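4.2 Where households keep the bandages

Of 40 households in Mulport, 31 owned a first aid kit and rather fewer could find it. Benítez and Paredes call this "distributed storage", a generous name for a drawer. Respondents favoured the colour of a kit over its contents, and one defended a tube of ointment older than her eldest child. Labelled metal cases fared best, mostly by being too awkward to lose behind the cereal (Figure 3).

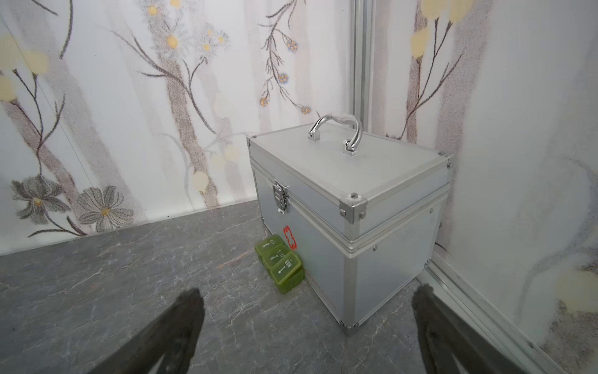
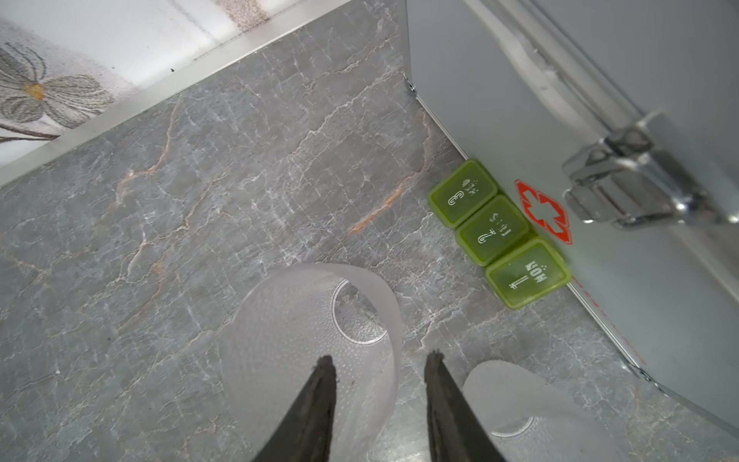
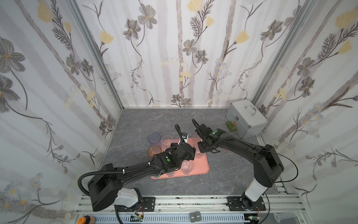
Figure 3. Silver metal case (first and second panels); cups and tray (third panel).

Shares: 100

2 comments

Teodoro S.: Ours is under the sink. I think.

Lucía V.: Was the ointment any good?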